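Cable tips for a robot arm in a shared workshop

If you have ever put an arm on a bench that other people use too, you know the cables give more trouble than the arm does. The motors behave, the software mostly behaves, and then a cord that was perfectly happy yesterday goes tight halfway through a move and pulls itself out of its socket. I have been tinkering with arms at the Sinderby workshop for a good while now, and these are the habits I'd pass along to anybody starting out.

Leave more slack than looks tidy. My first instinct was to strap everything flat along the arm, the way you would behind a television, and it looked lovely right up until the wrist turned. Now I move each joint by hand to both ends of its travel with the power off, watch where the cable wants to go, and only then put a tie on it. Hook-and-loop straps are kinder than zip ties while you're still changing your mind (and you will be changing your mind until February at least). I cut mine 4 inches long.

Give the last cable, the one to the gripper, a nice round loop. A sharp bend right at the plug is what kills it. Dragica Vidmar showed me how to wrap the loop once around a fat marker to see whether it's generous enough, and I still do it.

Buy extra cord. Our longest run is 54 inches and I wish it were longer.

Practice on light things. Artificial plant stems are wonderful for this - they're bendy, they weigh next to nothing, and a dropped one costs you nothing but a trip under the table. Keep a basket of something soft on the bench as well. Set the fingers a little above the stem and come down slowly the last bit of the way.
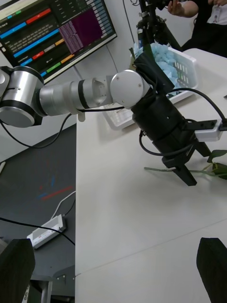

476 words - 4 min read

Power strips are a matter of taste. Ours is on the floor beside the table, which keeps the bench clear for parts, but do look where you put your feet, and run the cord in close to the table edge if you can. Colored tape on the floor is handy for marking where things go, so the next person can put a stand back where they found it. Arvid Haugland likes everything off the floor and hung from hooks, and on a bigger bench I might come around to his way.

Mount the screen on the wall if you have one to spare. You can glance up at it while your hands are busy, and there's one less thing to knock over.

Last of all, label both ends of every black cable. They all look alike at nine in the evening! I use white tape and a laundry pen, and I write the joint number on it, then the date I swapped it in.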